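The Brundlow Job

Jarosław Krawczyk got paid by the accepted fold. He had been at it since September, and by spring he could tell from the feel of the trigger whether an example would pass.

The job came with a pair of grippers and a list. The list said what to fold, in what order, and how many times. You squeezed, the fingers closed, and everything the fingers did was saved and sent to Nevavley, where a machine was learning to do laundry. It needed examples from real homes. The company had set the target at 400 for each home.

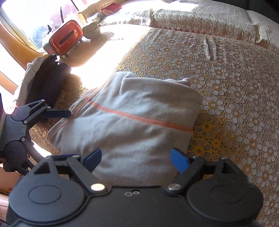

His sister Lynch had married into a family that never threw out cloth. That was why he worked at her house on Brimuddale Road. She had fleece with orange stitching, a lace bedspread, quilts, jeans, all of it in heaps. She folded with him on the days she was off, one gripper each, and they split the money.

"Slower," he told her. "They reject it if you jerk."

"I fold faster than this asleep."

"The machine doesn't."

She slowed down. By lunch they had 169 on the sheet.

The sleeves

Long sleeves were the worst. The instructions said to take one sleeve, pull it straight, lay it over the body and let go. With hands it was nothing. With two narrow fingers the fleece bunched up or slid out, and you had to decide whether to start over or keep going. Brundlow, the man who checked their work, wanted them to keep going.

"I need the mistakes too," he said on the phone. "If it drops a sleeve, it has to know how to pick the sleeve up again."

"Do we get paid for mistakes?" Lynch asked.

"If you fix them."

So they fixed them. Lynch took to talking to the fleece under her breath, the way their mother used to.

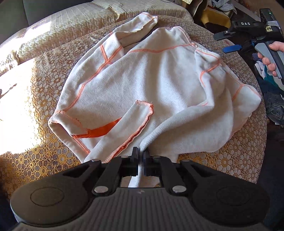
The blankets

Blankets came last on the list. You pinched a corner, lifted, and let the weight of the thing pull it open. Jarosław lifted one and waited for it to settle.

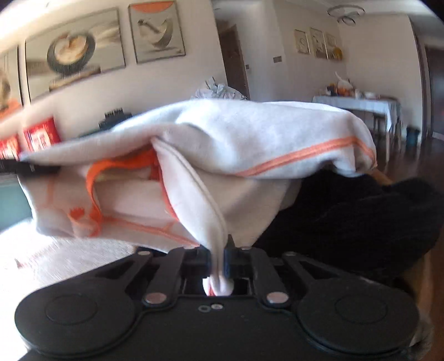
"Mom did it with her chin," Lynch said.

"What?"

"Blankets. She held the middle with her chin and brought the corners up."

He remembered it then. She would stand by the sofa and he would see only her eyes over the edge. He put the blanket down and tried to think how you would do that with a gripper. There was no place on the list for it.

"Should we send them one?" he said.

"They'd reject it."

"They might."

He set his gripper on the sofa, took the blanket in his hands, and tucked the middle under his chin. It came out crooked. Lynch took the corners from him and did it properly, and they left that one folded – it wasn't going on the sheet.

Then he picked up the next blanket and squeezed the trigger, slowly, and started on 170.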